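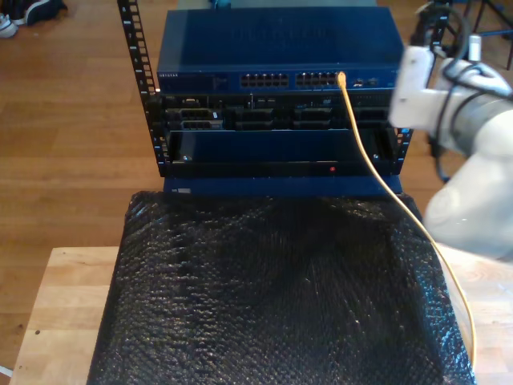
Drallov Automation – Shop and Bench Equipment

Cable Bench, Model 27

The Cable Bench is a practice station for arms learning rack work. It comes with a short open-frame rack, a network switch, a rack-mounted server and a bag of patch cables, yellow ones included. Everything bolts to a table you supply.

What arms can do on it today

Pulling a cable that hangs free is fairly dependable. Plugging one in is harder – the clip has to face the right way and the socket gives little room for error. In our own runs a single arm seated the plug in 27 of 50 tries. A person does it without looking. Tracing a cable through a bundle is still a job for people, and so is dressing cables neatly.

We get the same question about laundry and dishes. Our answer is the same: parts of the chore, on a good day, with someone nearby.

Details

Part number: 2928
Patch cables: 20
Arm and gripper: not included
Lead time: orders placed now ship in October

Replacement switches are sold separately. Sockets wear out with repeated missed insertions, so most labs keep a spare.

For quotes, write to Lorna Castillo in sales. Mounting questions go to Yakubu Briggs.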